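**Re: [clallo-data] Block pick set, October batch: paper cover and idle arm**
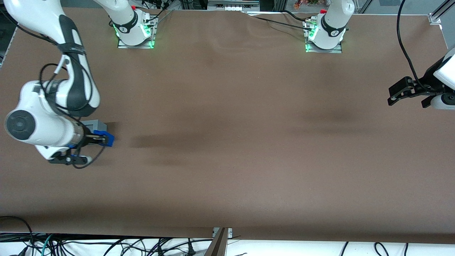 *Right gripper at the gray block, left gripper open. Brown paper cover, fixed camera.*

Tímea Farkas wrote:

> The Stasar loader rejects 9 episodes from the last upload. All 9 fail the same check: left arm joint values are missing for part of the run. Can we drop the left arm from the schema for single-arm tasks? Also, is the paper going to be replaced? The creases near the back have moved between sessions.

On the schema: please keep both arms. The left arm is idle in this task, but its joint values and gripper state should be logged at 30 Hz like the right. If we drop those fields, the single-arm and two-arm sets can't be mixed in one training run without padding, and Flatoment pads with zeros. Zero is a valid joint position on these arms.

The gaps come from the recorder. It stops writing a channel when the value hasn't changed for 4 seconds. I have turned that off in the config on the Phí branch. Re-export the rejected episodes from the raw logs; they don't need to be collected again.

On the paper: leave it. Some variation in the creases and shadows is useful, and the first policy we trained on a clean cover did poorly once the lighting changed. Replace the sheet only if it tears or lifts at the front edge.

Two requests for operators:

- Start each episode with the left gripper open and clear of the block's path.
- Mark a dropped block as `fail_drop` and keep the episode. Nearly 30 were deleted last month and we need them for the recovery set.

The updated config is in the usual directory. Old exports still load with `--legacy-idle`.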